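The Napkin Problem: Hortensia Navarrete on Why Small Chores Are the Hard Ones

By Horacio Ledesma
18 September 2018

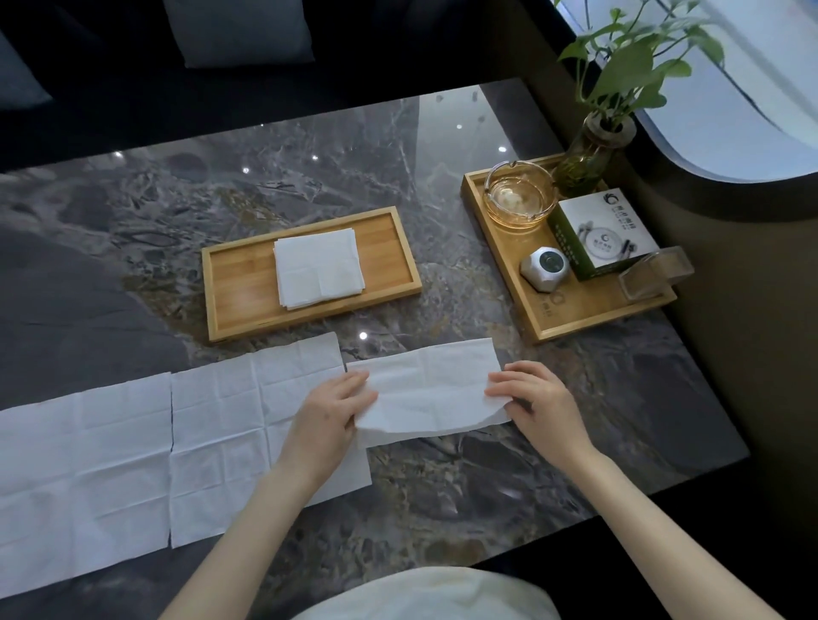 Holding a partially unfolded paper napkin by hand. The folded stack sits on the tray.

Hortensia Navarrete wants to talk about napkins. I had come to Lakness to ask her about robots, and for the first half hour she kept pushing a pile of paper squares across the table at me and telling me to fold.

"Slower," she said. "Now tell me what your left thumb is doing."

I had no idea what my left thumb was doing. She was delighted.

Navarrete runs the handling group at Urnent, a small outfit that tests whether machines can take on the little jobs in homes, cafes and shops. She joined in March, after years of designing packing lines at Bundgaard, and she still lights up when she talks about those lines. "A box is a wonderful thing! It stays where you put it, it has corners, it's the same box every time. You can build a machine that does nothing but boxes and it will be happy for ten years."

Paper is another matter. A napkin bends under its own weight, sticks to its neighbor, and tears if you pull a bit too hard. Her group keeps a list of everyday chores, 421 of them at last count, from wiping a shelf to pairing socks. Their arm can make a decent try at 47.

I said that sounded low. She laughed. "It was 4 when I got here. I think 47 is fantastic – I called my mother."

So where do napkins stand? With one napkin, laid flat, squared up and well lit, the arm can make the first fold most of the time. The second fold is harder, and picking a single sheet off a stack is harder still. "People rub the corner a little and feel it slide," she said. "You do it while you're chatting to somebody. We're trying to get that from a fingertip sensor and a camera, and the camera sees white on white."

Shiny tables bother her too. Polished stone throws back every ceiling light, and early on the arm kept going after the bright spots. The team now practices on the nastiest surfaces it can find, and she told me this with real glee.

The best results so far have come from a trial at Ulwood, a housewares shop where the arm faced up jars at the end of the day. It got through over 100 in one evening and dropped none, though a clerk would have finished well before it. Navarrete doesn't mind the speed. "Slow I can fix. What I want is for it to notice when a jar is wrong and stop. It did that twice and I nearly cried."

Would she have one at home yet? "For the jars, sure. For dinner with guests, no, I'll fold."

She went back to my stack, picked out the worst one and showed me the crease. My thumb, she said, had been holding the bottom layer still the whole time.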